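Teaching by hand and by remote control: minutes of the November meeting, Stanavik office

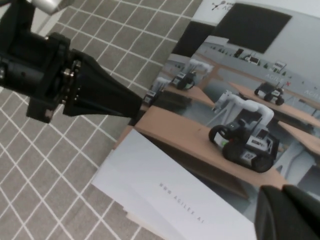
Present: Vlasta Bednárik (chair), Ville Saarinen, Joni Rantala, Byung-chul Shim (by phone until 14:30)
Absent: Kauko Kinnunen
Minutes: Joni Rantala

3 comments
12 shares

1. Opening
Vlasta opened the meeting at 13:10. The minutes of the previous meeting were accepted with one correction: the task list belongs to Sendus and not to Pruvo.

2. Paper tasks
Ville reported about the tasks with printed paper on the table. The set has now 1,674 demonstrations, from which 417 were made by guiding the arm by hand and the rest by remote control. Opening a brochure and turning one page remain the most difficult. The operators say that with remote control they do not feel when the finger touches the paper, so they come down too slowly or press too much. By hand this is easier, but the person's arm comes often into the picture of the room camera, and such recordings must be cut.

Vlasta asked if we can use glossy paper at all. Ville thinks yes, but the lamp should be moved first. Byung-chul reminded that the wrist camera sees the page from very near and at an angle, and that the operator should look at this view during the last part of the approach, not only at the room view.

Decided: both ways of showing the task are continued. The lamp is moved before the next recordings.

3. Rules for a good demonstration
There was a long discussion if a demonstration with a mistake and a correction is kept. Byung-chul wants to keep them. Joni was against, as the corrections by different operators are very different. It was agreed to keep them in a separate folder and mark the moment where the correction starts. Operators shall not stop in the middle to talk.

4. Noh
The new version of Noh, our recording program, loses sometimes the first second after the start button. Until it is repaired, the operator waits with the arm still and counts to three. Ville has written to Sendus and waits for the answer.

5. Storage
The old disk holds 793 recordings without any task name. Kauko has started to go through them. The item was moved to the next meeting, when he is present.

6. To do
Ville: lamp, answer from Sendus
Joni: folder for corrections, one page of instructions for new operators
Byung-chul: short training in the use of the wrist view
Kauko: list of the unnamed recordings

7. Closing
The meeting was closed at 14:50. The next meeting is in the same room, and Vlasta sends the time by e-mail.

Share this page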